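Room and Board Plus Stipend: Summer Kitchen Garden Residents at Guerreiro House

Posted by Kaja Jankauskaitė

Do you like growing things, cooking them, and feeding a table of people you only met last week? Guerreiro House is looking for 2 residents to live with us through July and help run the kitchen garden and the evening meals. We loved having residents last summer (the bean harvest alone kept us laughing for days) and we can't wait to do it again!

What you'll be doing

Mornings are for the garden. We start at 7, before the heat gets going, and stop when the watering and picking are done, usually well before lunch. We grow tomatoes, pole beans, chard, squash, four kinds of basil and far too much dill. The back beds are on a drip line called Rodik that one of our first residents named after her dog, and it needs looking at every morning as the fittings pop off.

Afternoons are your own. People have used them for writing, for swimming in the creek, for learning the accordion. Please do bring the accordion.

Evenings are for cooking. You'll share dinner duty with the rest of the house, so you cook some nights and wash up on others. There are 9 of us at the table when everybody is home, and more when the neighbors come by for soup.

Once during your stay you'll help with Grurnus, our open supper for the street. We set up in the yard, serve up to 105 plates, and go to bed very tired and very happy.

Who we'd love to hear from

You don't need training as a gardener or a cook. If you've kept a few pots alive on a balcony, or you make one soup you're proud of, that's plenty to start with. It does help if you can kneel, lift a full watering can, and get along with people before coffee. You should be 18 or older and able to stay the whole month. Couples and friends are welcome to apply together, but send us separate letters so we get to know each of you.

We cook mostly vegetarian. Tell us about any allergies and we'll plan around them.

What you get

Your own small room with a desk, all your meals, a weekly stipend, and a bike to borrow. You'll also have the run of the Trusix shed, where we keep the seed library and the jam jars. Take seeds home with you, everyone does!

How to apply

Write us a letter, a page at most. Tell us what you like to eat, something you've grown or would like to grow, and how you'd spend a free afternoon. No resume needed. Send it through the contact form on this site with "Summer resident" in the subject line. We read every letter out loud after dinner, and we'll set up a call with the people we'd like to talk to more. Questions about access, visas or travel can go through the same form, and Kaja will get back to you.

Around the house

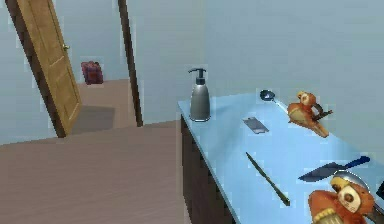
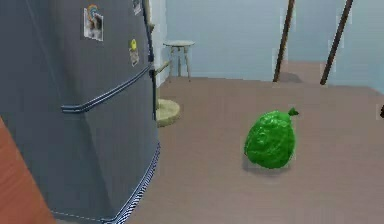
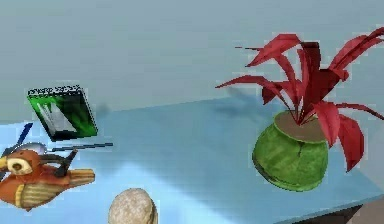
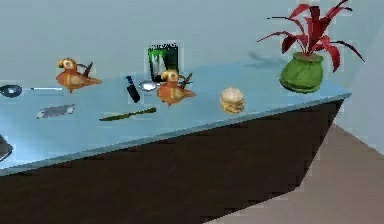
2 min read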